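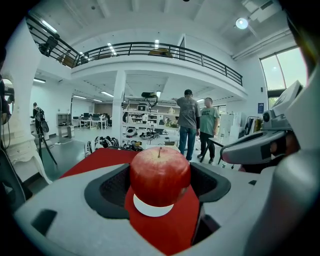

A red apple and the Vakis hand-held gripper, with the second gripper just to the right.

Review: Vakis hand-held grippers, the pair
by Abdelghani Bouazza
June 26, 2020

I have wanted a decent pair of hand-held grippers for a long while now, and regular readers will remember how grumpy I got in December over the Corutine set, with its stiff triggers and that lens mount that slipped every time I so much as looked at it. So when the Vakis pair came in at $760 I cleared my week, bought a bag of apples, and settled in.

Let me start with the jaws, which are the reason to buy these. The rubber cradle has a rounded, U-shaped rim and a dark, mesh-like inside, and it is lovely and forgiving with round things. Over four days I logged 152 apple pickups and came away with 81 that I would call clean, meaning no slip, no roll, and no second try. That may not sound like much, but I am fussy about what counts, and the Corutine never got me past half on the same fruit! Most of my misses came from closing too high, up near the stem, and that is a habit of mine more than a fault of the tool.

The shell is matte white plastic with nice soft curves, and it sits well in the hand. It does bounce light back at you, though. Under bright ceiling lights I lost detail on the shiny side of the fruit, and I ended up turning the exposure down a notch before every session (I do wish the software remembered the setting). The little black lens unit on top stayed exactly where I put it all week, bless it.

What you give up is room. These are big grippers, and when you bring the two of them in close together, the housing of one takes a real bite out of what the other one's camera can see. For one-handed picking you will hardly care. For handing something across, or holding a bag open with one while you fill it with the other, you have to learn to come in at an angle, and that took me most of a day — a cheerful day, but a day.

The controller is plain and good. Pairing went through on the first go, and the recordings from both hands lined up nicely. The manual is thin, so I leaned on the setup notes that El Khatib put out for their own customers, and everything carried over apart from the jaw calibration page.

If you only handle boxes and flat parts, the Wandholm is cheaper and slimmer, and I would go on recommending it. For fruit, balls, cups, and anything else with a curve to it, I like the Vakis a good deal better. Do order a spare set of jaw inserts at the same time, as shipping them separately cost me nearly as much as the inserts did.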